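How Does My Watch Know I Took a Step?

Yesterday my watch told me I had walked 3,669 steps before lunch. I hadn't counted a single one of them (I was busy looking for my other shoe for part of that time, which I guess is where a lot of the steps came from). So how did the watch know? It doesn't have eyes. It can't see my feet. It isn't even ON my feet!

I wear a plain old Ludovex band, the kind with the rubbery strap, but nearly all step counters do the same trick. Let's take a look at it.

First, try this

Stand up and hold your arm out a little from your side, with your elbow bent, the way you do when you walk somewhere in a hurry. Now walk across the room. Feel what your wrist does? It swings forward and back. There's also a little bump every time your foot hits the floor. It goes up your leg, through your middle and down your arm, and you hardly ever notice it.

Your watch notices. Swings and bumps are all it has to go on.

The tiny thing inside

Inside the watch is a part with a long name: accelerometer. Say it with me: ak-SELL-er-OM-it-er. It's a tool for feeling when something speeds up, slows down or changes direction.

Have you ever been in a car when it started off fast and you got pushed back into your seat? And when it stopped, you leaned forward? Your body was doing the job of an accelerometer. You could shut your eyes and still know what the car was up to.

The one in a watch has a very small weight held up by very small springs. When your wrist moves one way, the weight lags behind a bit, the same way you do in the car. The watch uses electricity to check how far the weight has shifted, and it checks many times every second. How small is small? The whole part is usually smaller than your pinky fingernail, and the weight and springs inside it are so little that you'd want a microscope to look at them. They're made out of silicon, the same stuff computer chips are made from.

There are really three directions to keep track of: up and down, side to side, and forward and back. The accelerometer feels all three, so it doesn't matter if your arm is hanging down or you're hugging a library book.

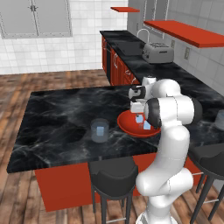
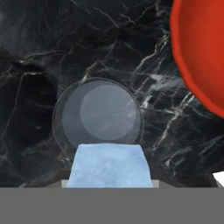 Brurkard Science Center, Young Explorers Department

Turning wiggles into steps

OK, so now the watch has a giant pile of numbers. If you drew them on paper, they'd make a wiggly line, kind of like hills on the horizon. When you walk, the hills come along very evenly. Bump, bump, bump, bump. When you scratch your nose, you get one funny-looking hill all by itself.

A little computer program in the watch looks at that line and asks a few questions. Is the hill tall enough to be a step? Did it come too soon after the last one? (Not even a really fast kid takes a hundred steps in one second.) Do the hills keep a steady beat?

Lots of watches wait until they've seen several bumps in a row before they believe you're walking. Then they go back and add the ones they were waiting on. Mine seems to do this. If I take four steps to the fridge and stop, the number stays the same. If I walk all the way down Bach Street, it jumps up by a bunch at once and then keeps climbing.

Fooling it

This is my favorite part. Because the watch is only guessing from wiggles, you can trick it!

I sat on my couch and shook my arm up and down at walking speed for the length of one song. I got steps. I didn't go anywhere! Brushing teeth can do it, and so can clapping at a long concert or banging on a drum.

It works the other way too. Push a shopping cart and your hands stay still on the handle, so the watch may miss steps you really did take. The same goes for walking with your hands stuffed in your pockets. And on a bike your feet go around and around but there aren't any footsteps, so a lot of watches have a special bike setting you have to turn on.

Test yours at home

You'll need a step counter (a watch, a clip-on one, or a grown-up's phone in your pocket if they say yes), a pencil and some paper.

Write down the number on the step counter. Walk and count your own steps out loud until you get to 100. Write down the new number. Take the first number away from the second one. Is it 100?

When I tried it, my watch was off by 14. I did it again with my hands behind my back and it was off by a lot more. Try slow walking, tiptoeing, stomping, or walking like a crab. My friend's phone uses an app called Pridia, and we walked side by side the whole way around the park one July evening. At the end mine had gone up by 1,129 and the phone had a different number. Same park, same path! But our legs aren't the same length, and a pocket moves differently than a wrist does.

Some words to know

Accelerometer: a part that feels changes in speed and direction.

Sensor: anything that notices something about the world and turns it into a signal. An accelerometer is one kind of sensor. A thermometer in an oven is another.

Silicon: a material that can be made from sand and is used for computer chips.

Where else can you find one?

Phones have them. When you turn a phone sideways and the picture flips around to match, an accelerometer felt which way was down. Game controllers that you swing like a tennis racket have them, and so do cars, where they help decide when the air bags should pop out. Next time you tilt a tablet to steer a race car in a game, think about that little weight leaning over on its springs.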